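Storing and Serving Homemade Ice Cream

Home-churned ice cream contains no commercial stabilizer and less air than most store brands. It freezes harder, and it forms large ice crystals sooner. The notes below apply to custard and plain cream bases. Sorbet is covered separately.

Chilling the base

Cool the cooked base over an ice bath, then refrigerate it covered overnight. It should read no higher than 42°F when it goes into the machine. A warmer base lengthens the churn and gives a coarser texture. If the machine uses a pre-frozen bowl, leave the bowl at the back of the freezer for a full day and take it out only when the base is ready to pour.

Churning

Stop when the mixture holds a soft ridge behind the paddle. In the Astel bowl machine this takes 29 minutes for one quart. Longer churning does not make it firmer, and with a high-fat base it can leave specks of butter. Add nuts or chocolate in the last 5 minutes, already chilled.

Containers

Use shallow containers with tight lids. A wide, flat layer hardens faster than a deep one, and fast hardening keeps the crystals small. Chill the empty container first. Press parchment directly onto the surface before closing the lid.
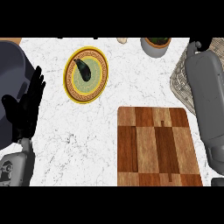
Reading time: 2 min

Freezer position

Store at 0°F or slightly below, on the lowest shelf against the back wall. Door shelves warm up each time the freezer is opened. Do not stack new containers on each other until they are solid, usually by the next morning.

Tempering and scooping

Move the container to the refrigerator for about 20 minutes before serving. Do not soften it in the microwave, which melts the edges and leaves the center hard. Dip the scoop in hot water, shake it off, and draw it across the surface in a long shallow pass. Return the container to the freezer at once. Ice cream that has melted fully should be discarded.

Adjusting hardness

If a batch is too hard to scoop after tempering, replace a quarter of the sugar with corn syrup or dextrose next time. One tablespoon of vodka per quart also works but mutes vanilla. Change one ingredient per batch and write the change on the lid.

Fulvio Russo

Filed under: Freezing, Desserts
Next: Sorbet without a machine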